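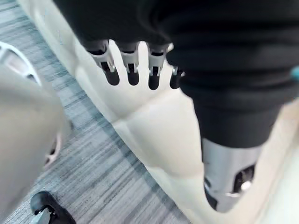

Most safety rules for robot hands are still written as if the hand were a bare tool. They set limits for force, speed and pinch gaps at the metal, then treat whatever is wrapped around the wrist as an accessory. I think the covering should be part of the rated assembly, with its own inspection interval and its own line in the log.

A fabric sleeve does several things at once. It closes gaps around moving joints, keeps lint and crumbs out of the wrist, and softens light contact. It also holds heat, hides loose fasteners and adds drag to the wrist axis. A hand tested bare and run covered has not been tested in the condition in which it is used.

At Cemomstead we went through 1267 maintenance entries from shared indoor work areas. Sleeve condition was mentioned in 55 of them, nearly always after a fault had been reported. The Odon checklist we were following asks for a fingertip pad check every 20 operating hours. On fabric it says only "keep clean."

The Yazdani procedure is better. It requires the sleeve to be pulled back and the wrist hardware inspected at each pad change, and it sets a maximum for slack: no fold may reach the first finger joint at any wrist angle. Our objection is to the method. Slack is measured with the arm hanging straight down, where folds are smallest. It should be measured at full wrist bend, in 2 directions, with the fingers curled.

The usual argument against this is cost. A sleeve check takes around four minutes, and sites running Vovia controllers must also repeat the torque baseline. That is a fair complaint about the baseline, which could be shortened. It is a weak reason to skip the check.

The draft revision is open for comment until March. We have asked for one change to the definitions section: "end effector" should include any covering fitted during normal operation. The test clauses can stay as written, provided they refer back to that definition.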